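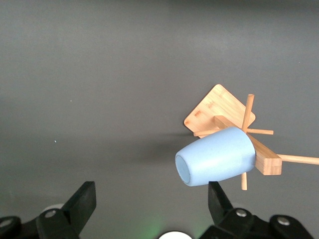 A light blue cup beside a bamboo mug stand

Plutis is a monthly lifestyle magazine for parents, published in Skulbridge by the Peltard company. It was founded by Joyce Nzioka, a former radio host, and is best known for its long interviews with actors and singers about family life.

The first issue had 2 articles and a print run of 300 copies. Godfrey Nyaga became editor after issue 6 and added a column on fathers who stay home with young children. An April interview with the singer Giáp, in which she spoke about touring with her son, drew 473 letters from readers — the most the magazine has received for a single piece.

Plutis has been criticized for giving too much space to celebrities. Nyaga later cut the interview section to four pages and added more letters from parents.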